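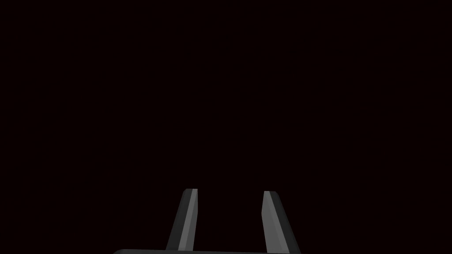 # Gundow Open Day Episodes

Welcome, and thank you for stopping by! This is the data card for the simulated gripper episodes we recorded during the open day at the Hesar workshop on 2022-07-26. Quite a few visitors asked us on their way out whether they could have "their" episode to take home, and the easiest way to keep that promise was to put the whole lot in one folder with a page of notes, so here we are.

## How the day went

Visitors came in small groups, sat down at one of the 6 driving stations, and got a short talk from whoever was on duty (the talk got shorter and better as the day went on). After that they had the controls to themselves. Each turn lasted 90 seconds. We had first planned on longer turns, but the line went out the door before lunch, and 90 seconds turned out to be plenty for most people to get a feel for opening, closing and lifting.

Everything ran in Grornby, our little simulator, on the same desktop machines we use the rest of the year. Children were very welcome at the stations, and some of the smoothest driving in the set is theirs. Grown-ups tended to talk to the gripper while they drove it. There is no sound in the recordings, so your secrets are safe.

## What's in the folder

- `episodes/` has 300 episodes, one per turn, in the order they were recorded
- `views/` has the rendered gripper camera stills, 3000 of them, spread evenly over the episodes
- `controls/` has the stick positions and the open/close command, as plain CSV
- `notes.csv` has one line per episode, with the station, the task card, and any remark from the person on duty

The gripper is a plain two-finger parallel-jaw model with flat-shaded gray fingers. We kept the shapes very simple so that all the stations could draw them without stuttering. If you are hoping for screws and cable ties, I'm afraid you'll have to add your own.

## Task cards

Each visitor drew a card from a bowl at the door. You will find these names in `notes.csv`:

1. `free`: no goal, just move around and try the fingers
2. `pick`: pick up a block and hold it
3. `stack`: put one block on another
4. `hand-off`: bring a block to the marked area and let go

The `free` card was by far the favorite, and I would start there if you only want to see how people explore a control they have never touched before. Those episodes wander a good deal. Some views in the set have nothing in them besides the gripper and a black background, and they are kept exactly as rendered. If your loader drops dark images by default, please turn that off before you compare your counts with ours.

## Things to know before you use it

Station numbers in `notes.csv` follow the labels on the desks, and the desk labels got swapped between two stations early on. We fixed this in the file, but the older copy that went around by email in July still has the mix-up. If you have that one, please replace it.

The stick readings are raw. The Benmoussa sticks we used have a small dead zone in the middle, so a tiny nudge may show up in the hand but not in the file. Smooth it or leave it, whichever suits your project.

Remarks in `notes.csv` were typed in a hurry by people who were also answering questions about the coffee. Spelling varies. "Dropt," "dropped" and "drop!!" all mean the same thing.

## Getting started

```
pip install -r requirements.txt
python show_episode.py --id 12
```

The viewer plays one episode at a time. Press the space bar to pause and the arrow keys to step. It needs Python 3.8 or newer.

## Sharing

Use the episodes for teaching, for homework, for your own demos, or for plain curiosity. A mention of the Gundow open day is always nice to see. We stored no names, and the recordings hold only what the simulator saw.

If you find a broken file, open an issue with the episode number and we'll take a look. And if you drove at station 4 and left a green umbrella behind, it is still on the hook by the door.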